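Snacks, Trays and Small Portions
Handout 4, Domestic Organization for People Who Already Have a Drawer
Instructor: Neville Tindall
Revised January 31, 2025

Read this before the session. Last term half the room read it during the session, and the noise of pages turning was considerable.

1. The problem with the individually wrapped

A box of crackers has one location. Open a multipack and you have as many locations as there are packets, plus the box, which somebody will keep "for recycling" until August. Small packets migrate. They get into coat pockets and behind the toaster, and they are found by guests.

The standard text on the subject (Karakaya, photocopied chapter, at the desk) recommends decanting everything into jars. Karakaya evidently never had to send anyone to work with a jar. For wrapped goods we use a tray, and the tray has walls. They can be low. A plate will not do, for reasons that become clear the first time you carry one upstairs.

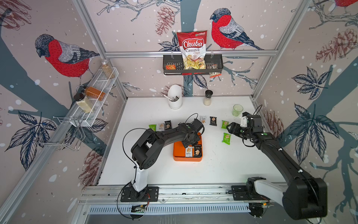

A tray is also a limit. When it is full you stop, and whatever is left over goes back to the cupboard or gets eaten by the person doing the sorting, who is entitled to one. Students from the Gilau evening group have argued for two. The matter is closed.

2. Sorting by wrapper

Most ranges color-code their packets, and most households ignore it. Pick one color and fill the tray with that before you touch anything else. Black first is my habit, as dark wrappers are the hardest to find later at the back of a shelf. Green can wait. You could find a lime green packet in a coal cellar.

Hold each packet by the body and leave the crimped seal alone. The seal is where they split, and a split sponge cake distributes itself with great fairness over the entire table. Twisting the wrapper does the cake inside no favors either.

Packets of the same kind go side by side, overlapping a little if they must. Printed face up, so that anyone can read DRYCAKE without having to pick it up and put it down somewhere new.

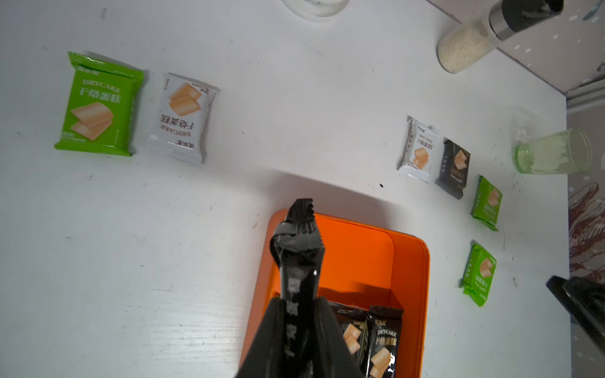

3. Lying down or standing up

Two schools. The Hetska method lays everything flat, one layer deep, and looks splendid for an afternoon. The Tanavham method stands packets on edge in a row, like files. I teach both and use the second.

Standing packets take less of the tray and can be flicked through with one finger. Their weakness is that a short row falls over. Start against a wall of the tray, keep the fronts facing the same way, and add to the row until it holds itself up. If you have only a few, put up with some leaning.

Leave the other colors out on the table while you build the row. Tidying them into a pile at this stage feels productive and merely means sorting them again. Utensils and seasoning belong at the back, clear of your elbows.
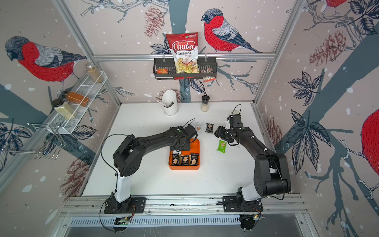 4. Practical work

Bring 20 wrapped items from home. Mixed kinds, please; whoever brought 20 identical mints last year learned nothing and neither did we. You will have up to 15 minutes to fill one tray by color, standing method, then repeat it flat.

Write 800 words comparing the two. I have received one essay of 2,611 words on this subject and would prefer not to receive another, although the section on raisins was sound.

5. For next time

Bags that will not stand, chips in particular. Read the Karakaya pages on hanging baskets and come prepared to disagree with them. Trays should be returned to the side table wiped. Crumbs count as contents.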